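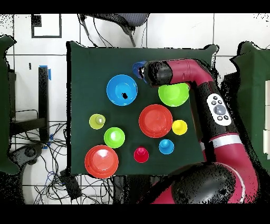 Photo: Jakab press office

Jakab to supply coloured tableware to Claltham school kitchens

2020-10-11

Household goods maker Jakab has won the contract to supply plastic bowls and cups to all 37 primary school kitchens in Claltham. The order replaces the mixed stock of white melamine and glass now in use, much of which is chipped and no longer stacks properly.

The new tableware belongs to the company's Reslow range, which is sold in plain solid colours without printed patterns. Each kitchen will receive its stock in cartons of 64 pieces, bowls and cups packed together. Larger schools may order further cartons under the same terms until the contract is reviewed in April.

Bowls come in more than one size. The larger ones are meant for soup and main dishes, the smaller for fruit and puddings. Cups are supplied in a single height for younger pupils and a taller one for the upper years. Under the terms of the contract, every item must withstand repeated washing at 80 degrees without warping, and bowls of the same size must nest without sticking when stacked straight from the dishwasher.

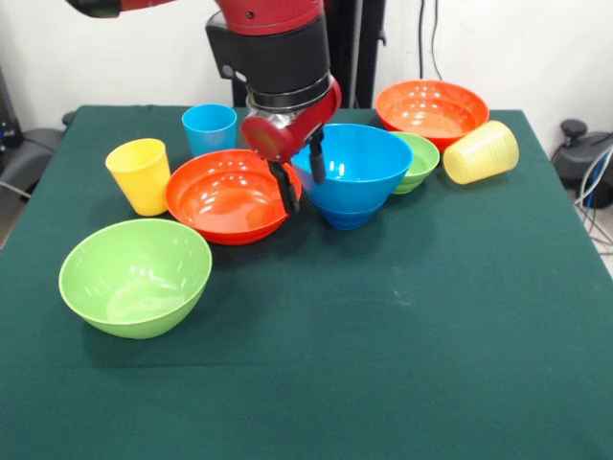

Bowls and cups in green, orange-red, blue and yellow on a green cloth.

Colour was a point of some discussion before the order was placed. Kitchen managers had asked for one colour per school, so that stray items could be traced and returned after shared events. The supplier argued that mixed cartons would be cheaper to pack and easier to top up. The final agreement allows either, with single-colour cartons carrying a small surcharge and a longer delivery time.

"A cook should be able to pick out the right bowl from across the counter," said Mariann Kun, who manages the Reslow range. "With one shade for everything you end up reading the bottom of each piece to find its size."

Colours do not mark portion size or diet under the Claltham scheme. Special meals will go on being served on labelled trays, as at present. Kun said that a coding system had been considered and dropped, as kitchens already using their own systems would have had to retrain staff in the middle of the school year. 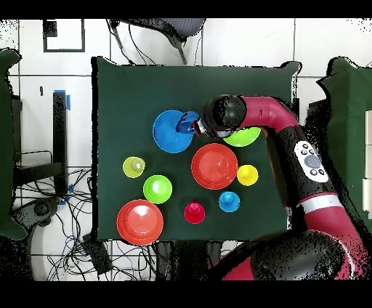 Delivery is being handled by Tramport, which will take the cartons from the Jakab warehouse to each kitchen over a period of 6 weeks. Schools with the oldest stock are first on the list. Drivers will collect the old tableware on the same visit, provided it has been washed and boxed. Glass must be boxed separately from melamine and marked on two sides.

Kitchens are asked to check the contents of each carton against the packing slip and to report missing or cracked items before the carton is put into use. Pieces that lose their shape during the first year will be exchanged free of charge. Scratches and staining are not covered.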